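Bin Picking Cell: Teaching by Hand and by Pendant

The Minness cell has moved from scripted picks to demonstrated ones. Delia Pereyra has been running the teaching sessions since December, and the procedure is now stable enough to describe for the groups at Ocampo and Drimcombe who asked about it.

Each demonstration covers a single pick. The operator brings the arm to an approach pose above the bin, either by guiding it by hand or by jogging it from the pendant, then lowers the gripper to the chosen object, closes, and retracts. Joint positions and gripper state are logged at 50 Hz. Hand guiding is faster for the long approach. The pendant gives better control over the last 4 cm, where a small sideways push can shift everything in the bin.

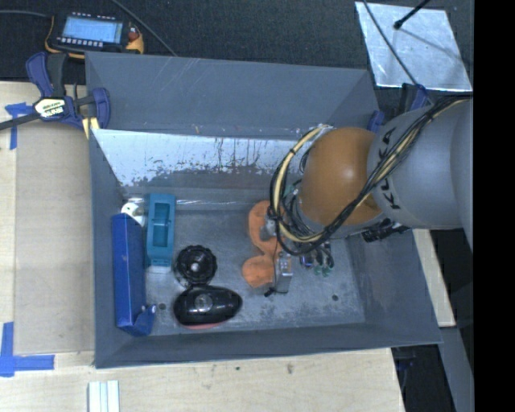 Object sets are mixed on purpose. Boxes with open flaps, round parts with ridged rims and soft-edged shapes each call for a different finger angle, and the operator is asked to commit to one angle before descending. Corrections made on the way down are kept in the log but flagged — the Aker training script reads the flag and gives those segments a lower weight.

Two problems remain. Picks close to the walls are underrepresented, as operators tend to choose whatever lies in the open, so the next batch will assign the target object in advance. Cable drag on the wrist also adds an offset during hand guiding that does not appear under pendant control. Pereyra is recording the same picks in both modes to measure it.

Clamp the bin before every session and check it again after a reload. A bin that moves 2 mm between demonstrations will show up in the data as operator variation. Requests for log files go to the Minness cell, with the session number in the subject line.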